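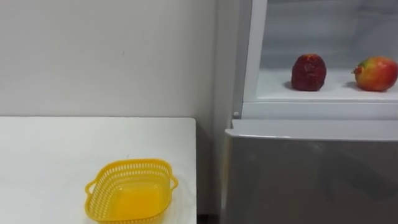

Cesta de plástico Cerska, amarilla, con dos asas: opinión después de varios meses

La compré para la nevera. Tenía los yogures, los limones y los tarros pequeños repartidos por tres estantes y cada vez que buscaba algo acababa sacando medio contenido a la mesa. Quería una cesta que se pudiera sacar entera, poner al lado y volver a meter. Miré tres: la Samum, la Werier y esta. Me quedé con la Cerska por las asas.

Es una cesta abierta, más o menos rectangular, de esquinas redondeadas y con el fondo macizo. Los lados son calados, con filas de agujeritos rectangulares. La uso casi siempre en la cocina, en la mesa blanca que está junto a la nevera. Entre las dos cosas queda un hueco estrecho, así que el viaje de la cesta es de un brazo.

Las asas

Son lo mejor. Van una en cada lado corto, sobresalen y tienen abertura para meter los dedos. En la Werier había que agarrar por el borde, y con peso dentro el borde se clava. Con la Cerska llena de tarros de mermelada no he tenido molestias. También se puede tirar de ella con una sola mano desde el fondo del estante, cosa que hago a diario.

La pega es que las asas ocupan sitio. Cuando medí el estante medí solo para el cuerpo de la cesta, y las asas me obligaron a girarla. Quien tenga una nevera estrecha debería medir de asa a asa antes de comprar. La etiqueta daba únicamente la medida interior, lo que me parece un fallo de la marca.

El fondo

Me gusta que no esté perforado. Un yogur se me abrió dentro en octubre y todo se quedó en la cesta. Con la Samum, que tiene agujeros también abajo, habría tenido que limpiar el estante y probablemente el de debajo. A cambio, no sirve como escurridor. Si se lava fruta y se deja ahí, el agua se acumula en el fondo y hay que volcarla o poner un paño. Para lavar verdura sigo usando el colador de siempre.

Limpieza

El fondo y el borde se limpian con una bayeta. Los agujeros son otra cosa. La harina y las pieles de cebolla se quedan en las esquinas de cada uno y hay que pasar un cepillo de uñas. Yo lo hago una vez al mes, con agua templada y jabón. En el lavavajillas no la he metido: la etiqueta no decía nada y no quise probar.

El color

Amarillo vivo. Cuando le da la luz, el interior se pone casi naranja. En una cocina como la mía, con la pared lisa y la mesa blanca, se ve desde la puerta —eso a unos les gustará y a otros no—. A mí me resulta práctico para saber dónde la he dejado. Lo de dentro también se ve bien, aunque las cosas amarillas, como los limones, se pierden un poco. En la tienda la había además en gris y en verde.

Resistencia

El borde es algo más grueso que el resto y se nota al levantarla cargada. Los lados ceden un poco si se aprieta con la mano, pero no se han deformado. Se me cayó al suelo dos veces, una de ellas con latas dentro, y no se rajó. La cesta anterior, una Cronin, perdió un asa el primer invierno.

Para qué la uso ahora

Al principio solo para yogures. Ahora tengo 5 y cada una lleva lo suyo: lácteos, fruta, tarros abiertos, patatas y la quinta para descargar la compra. La quinta es la que más trabaja. La dejo vacía en el borde de la mesa, abro la nevera, paso lo viejo a la cesta, coloco lo nuevo detrás y vuelvo a poner lo viejo delante. Desde que lo hago así tiro menos comida. Las de patatas y fruta van fuera de la nevera y el calado les viene bien.

Lo que cambiaría

Pondría la medida total en la etiqueta y haría los agujeros algo más grandes, para poder limpiarlos sin cepillo. Tampoco vendría mal una tapa. La marca no la vende aparte, y para los tarros abiertos me habría servido.

Precio

No es la más barata. La Samum cuesta menos y, para guardar trapos o productos de limpieza, hace el mismo servicio. Para meter y sacar peso de la nevera varias veces al día, yo pagaría la diferencia por las asas y el fondo cerrado.

Valoración: 4 sobre 5.

Publicado el 15 de marzo de 2003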